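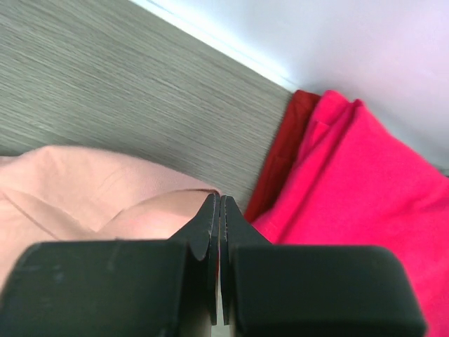 I spent a morning at the Brelwood workshop in Tilton in April 2021, mainly to hear about a stop fault on their cloth-handling arm. Mawuli Gyamfi ran the visit for the four of us. The arm had closed on the table cover in September and kept pulling for 45 seconds before someone hit the stop. He said soft cloth is the hard part. Peach and red pieces lie folded close together on the gray table, and the fingers have to go in right beside the folds.
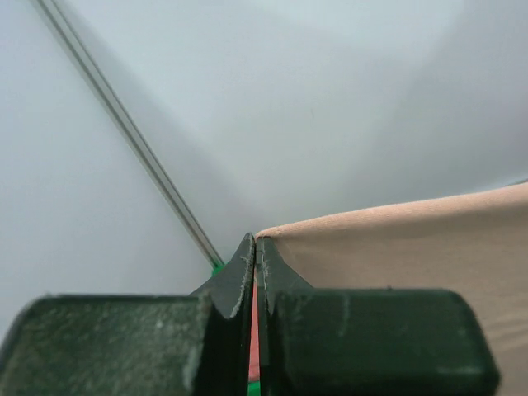
The log gave the fault as code 3463, grip force out of range. Igor Mazurek replaced the force sensor cable and cut the pull limit to 40 percent. The stop button now sits on the operator's side.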